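I live 2 miles downhill from a former plating works, and I have now read more environmental reports than novels. If a cleanup is happening near you, there's a stack of documents with your name on it, or at least your ZIP code. They're public, they're long, and they were written by people who get paid whether or not you finish.

# How to Read a Cleanup Report Without Losing a Weekend

The one I learned on was the Remedial Investigation Report for the Breltgate site, which runs to 880 pages. You need maybe a tenth of that. The trick is knowing which tenth.

## Before you start

Get the right document. A contaminated site produces work plans, progress letters, risk assessments, addenda to all of them, and sometimes an addendum to an addendum. What you want first is the **remedial investigation report** (some states call it a site characterization report). It says what's in the ground, where, and how much.

Look for it in:

- your state environmental agency's online site database
- the "document repository," a grand name for a shelf at your public library
- the project website, if the owner has one, usually under a tab called "Community"

Check the date on the cover and look for the word "draft." I once spent an evening getting angry at a table that had been replaced in December.

## Step 1: Read the map first

Skip the executive summary for now. It was written last, by someone tired, and approved by a lawyer.

Go to the figures. Find the site map with the sample locations on it and locate three things: the property line, the arrow showing which way groundwater flows, and your house. If your house is off the page, work out which side of the page it's off. Upgradient is good news. Downgradient means keep reading.

Print this map. Tape it to something. You'll go back to it every few minutes.

## Step 2: Learn the sample names

Every hole in the ground has a name, and the names follow a code. The usual ones:

| Prefix | What it is |
|---|---|
| SB | Soil boring |
| MW | Monitoring well |
| SV | Soil vapor point |
| SW | Surface water |

So MW-14 is a monitoring well, and if it's the one nearest your fence, you and MW-14 are going to get to know each other. Highlight it everywhere it shows up.

## Step 3: Find the summary tables

The lab results live in an appendix the size of a mattress. Leave it alone. Somewhere in the main report there are summary tables comparing each result with a state limit. Results over the limit are usually bold or shaded.

Watch the units. Soil is usually in milligrams per kilogram and water in micrograms per liter, and a report can switch between them on facing pages without a word of apology. A soil lead result of 435 mg/kg tells you very little until you've found the limit it's being compared with, and the limit depends on whether the land is meant for houses or for a warehouse.

## Step 4: Decode the little letters

Numbers in these tables often have a letter stuck on the end. The key is in a footnote, in type meant for ants.

- **U** means the lab looked and didn't detect it above its reporting limit.
- **J** means it's there, but the amount is an estimate.
- **R** means the result was rejected. Don't use it, and do ask why.

With a U, look at the number in front of it. If the reporting limit is higher than the cleanup limit, "not detected" is worth about as much as me saying I didn't detect any mice from the couch.

## Step 5: Look for what isn't there

Now go back to the map with a pencil. Where are the big blank areas? Did anyone sample under the old building, or just in the convenient parking lot? In the Breltgate report, the whole strip along Tanner Creek had a single boring, and the explanation was on page 289, in a paragraph about fence access.

Data gaps are sometimes listed in their own section. Read that one twice. It's the closest these documents get to a confession.

## Step 6: Write your comments

Comment periods are short and nobody will call to remind you. Keep each comment to one point, cite the page or table, and put it as a question they have to answer. "I'm worried about the creek" gets you a thank-you. "Why was no surface water sample collected downstream of SB-22?" gets you a reply with a number in it.

Send it by email and keep the copy. Ask for the response summary when it comes out.

## What I keep handy

- a ruler, for the map scale
- two highlighters, one of which should work
- a spreadsheet with four columns: location, date, result, limit
- snacks
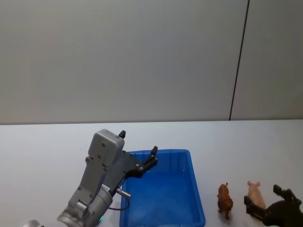
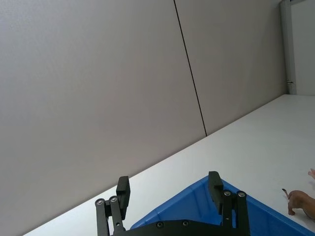 *White tabletop, pale panels, and the dark seam between them.*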